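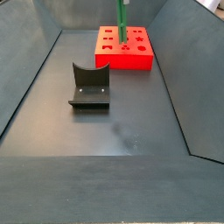 Kamonchanok Meesuk, Head of Collections, Zuscombe Toy Library
Diary entry, Saturday, June 13, 2026

The library opened at ten and was busy until lunch. I record the morning in some detail because the trustees have asked for a fuller account of Saturday sessions before the August meeting.

Returns were heavy. The Candlow nursery sent back everything it had borrowed for the spring term, in four crates, with a list that agreed with ours except for one floor puzzle. I have written to the nursery and have not applied a charge. The catalogue now stands at 959 items, of which 72 were out on loan at the close of business. Members should be reminded that the loan period is 3 weeks, and that a renewal may be made by telephone or at the desk.

Shape sorters continue to be the most requested group for children under two. A red one was asked for twice this morning and reserved by the second family. I remain of the view that we hold too many musical toys and too few sorters, stacking sets and simple puzzles, and I shall say so in my paper. Parents at the desk tell us the same thing. One mother explained that her son will post a single block through a single hole for most of an afternoon, and that she would gladly borrow another sorter when the present one goes back. We had none to offer her.

The purchase budget for the second half of the year has been confirmed at £400. It will not go far. I propose to spend the greater part of it on sorters and to leave the dressing-up rail as it is. The Tanoli catalogue arrived on Thursday and its prices have risen again, although carriage is now free on larger orders. I have marked several pages for Una to look over on her return from leave.

Cleaning took up the early afternoon. All plastic items from the Candlow crates were washed in the small sink and set out on towels in the back room. The wooden pieces were wiped by hand with a damp cloth, as they must not be soaked. Two jigsaws were withdrawn for missing pieces. A pull-along duck with a split wheel has been put aside for repair - the axle is sound and I think it worth saving.

The question of labels came up once more. The present stickers lift at the corners after washing, and younger borrowers peel them off. I tried writing the number directly on the underside of three items with a paint pen and will see how they look after a month's use. Tie-on tags are not suitable for this age group and I do not wish to return to them.

We enrolled two new families, both from the Candlow side of town. One had walked the whole way with a pushchair and asked whether we might hold a session nearer to them. The nursery hall may be free on alternate Wednesdays. I have made a note to enquire about the hire charge.

Closed at three. The lower shelves still need to be put in order, and the key to the outside store is on the hook by the kettle.

Last updated: Saturday evening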